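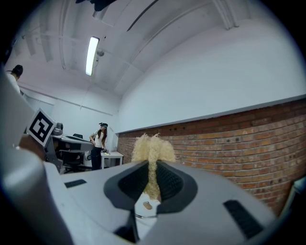
A soft tuft held between the pads of the hand-held gripper.

Tips for recording tasks with a hand-held gripper

These tips are for anyone in the workshop who records tasks for the arm. They assume the gripper is charged and you have done the short induction. Most of them came out of the Ivska set, where we threw out 64 takes and had to do them again.

Holding soft things

Squeeze less than you think. A fluffy item will sit in the pads with very little pressure, and if you crush it the recording teaches the arm to crush it too. Close until the item stops turning when you tilt the gripper, then stop.

Pick it up by the firmest part. If there is a stem, a handle or a tied end, go for that. If there isn't, pick one spot and use the same spot every time.

Soft things shed. Wipe the ribbed insides of the pads with a damp cloth every 11 takes and let them dry before you go on. Check the opening behind the pads as well. Crumbs and fibers collect in there and the fingers stop closing all the way.

Brush the item out between takes if it has gone flat. Keep two of everything and swap them at lunch.

Moving

Go at the speed you would use to carry a full cup of coffee. New people start slow and are twice as fast by the afternoon, so play back your first take after every break and match it.

Turn your body and keep your wrist in a comfortable position. The arm can't do everything your wrist can. Fatos Halilović tapes a line on the floor and keeps both feet behind it, which takes care of most of the reaching problems.

Pause for a full second before you close the fingers and another after you open them. Those pauses make the takes much easier to trim.

If you fumble, finish the motion and mark the take. Don't stop halfway and start over in the same recording. A drop followed by a clean pickup is useful as long as it's labeled - we keep those in the folder called "recoveries."

The marker

Keep your sleeve and your free hand off the square marker. If it's covered for more than a moment, tracking drifts and the whole take goes. Long sleeves should be rolled above the elbow.

Clean the marker with a dry cloth only. Glass cleaner lifted the black on one of ours and it had to be reprinted. Shiny tape over the top is no good either, it picks up glare from the ceiling lights.

Working with two or more people

Leave enough space to swing an arm without hitting your neighbor. Two people at one small table is fine for sorting and folding. For dusting or wiping, give each person a table.

Agree on who starts first. One person calls "recording" and waits for the other to answer. On the Prirkance job we had two people start on each other's call and ended up with 165 takes where the times didn't line up.

Stay out of the space between another person and their table. Walk around behind them, even if it's the long way.

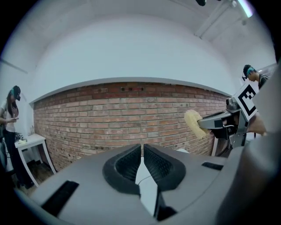

Headbands and caps

Put the cap on first and the strap over it, snug but not tight. Tie long hair back if it keeps falling across your view when you look down. Loosen the strap at each break. If you get a headache, take it off and do labeling for a while.

Look at your hands while you work, the way you would if you were doing the job for real.

Naming and saving

Use the task name, your initials and the take number, in that order. Heikki Saarinen's Huet files are a good model to copy. Write the number on the paper sheet too. The shared drive filled up in August with 809 files on it and the sheet was the only way to tell which ones were finished.

Copy everything over before you leave. The big backup runs on Wednesday at 6 p.m. and anything still sitting on the gripper is missed.

Putting things away

Store the gripper with the fingers open. Left closed, the pads take a set and don't meet evenly the next day.

Spare pads are in the Cemimine box on the second shelf. Change them in pairs, and write it on the lid when you take the last set.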